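Two arms are not a folding service
Uzma Tanoli
December 2021

Sendex sells a two-arm laundry cell by monthly subscription. The arms are leased, the software is updated remotely, and the customer pays per folded piece above a fixed minimum. I have read the contract and the technical sheet, and I think the price is attached to the wrong part of the job. 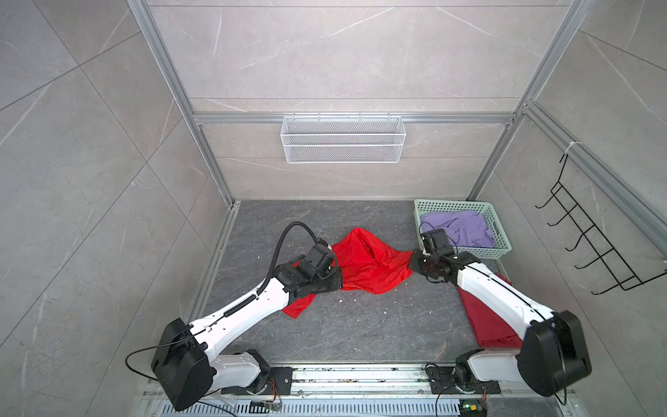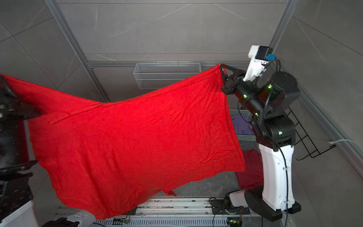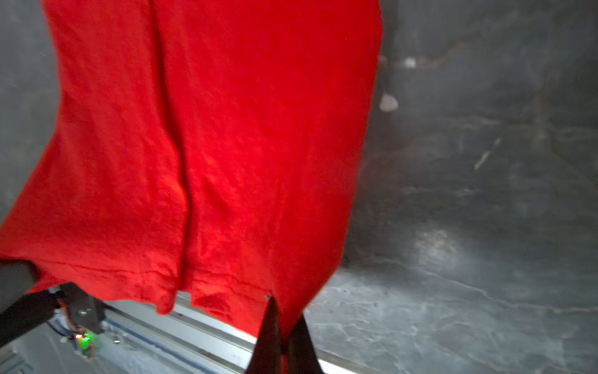 Red cloth in the grippers of a two-arm cell.

The sheet quotes a fold time of 40 seconds for a flat item. The clock starts when both grippers hold a corner and stops when the item is released on the stack. Everything before the first number is left out, and most of the difficulty is in there. A crumpled cloth has no fixed shape. Its corners may be under a fold, doubled together, or hidden behind the arm that is meant to pick them up. The controller has to choose a point, lift, look again, and often let go and regrasp. Once two adjacent corners are held and the top edge is near level, the remaining motion can be close to a fixed program.

Billing by the fold therefore rewards the vendor for the part that is nearly solved. The customer's cost sits in the search. If an item takes six regrasps, the meter doesn't move, but the cell is occupied and the operator's next bin waits. Sendex's position is that this evens out, as the vendor earns nothing while the arms hunt for a corner. It would even out if the monthly minimum were low. The minimum is 238 pieces per working day, and it is owed whether or not the cell reaches it.

Dedora takes a different approach and rents by the hour, with a cap on failed items. I prefer it, though the cap is badly written. A "failed item" is one the cell abandons. An item folded with a corner turned under counts as finished, and the operator refolds it by hand at no charge to anyone but the laundry.

Two other clauses in the Sendex contract need work. The first concerns fabric. The accepted list covers towels, sheets and "similar knits," with no limit on weight or stretch. A soft knit sags between the grippers, and the amount of sag changes where the lower hem ends up when the arms move forward. A rigid table linen behaves differently enough that I would want a separate figure for it. The second concerns cables and finger pads, both listed as consumables and both excluded from the lease. Pads wear. On a machine that holds cloth by pinching it, a worn pad shows up as dropped corners well before it shows up as a fault code.

The software is competent. Setup took one afternoon at the Rashti site I visited in August, and the log export is complete, with a time stamp on every grasp attempt. That log is the best thing in the product. It contains what a buyer needs to set a fair price, and the contract makes no use of it.

My recommendation is to ask for three changes before signing. Start the clock when the item leaves the bin. Count every release and regrasp, and set a rate above which the daily minimum is suspended. Name the fabrics by weight and run 20 of each on site, from a crumpled start, with the vendor's staff out of the room.

Clatis, which resells the same cell under its own label, has already agreed to the first of these for one customer.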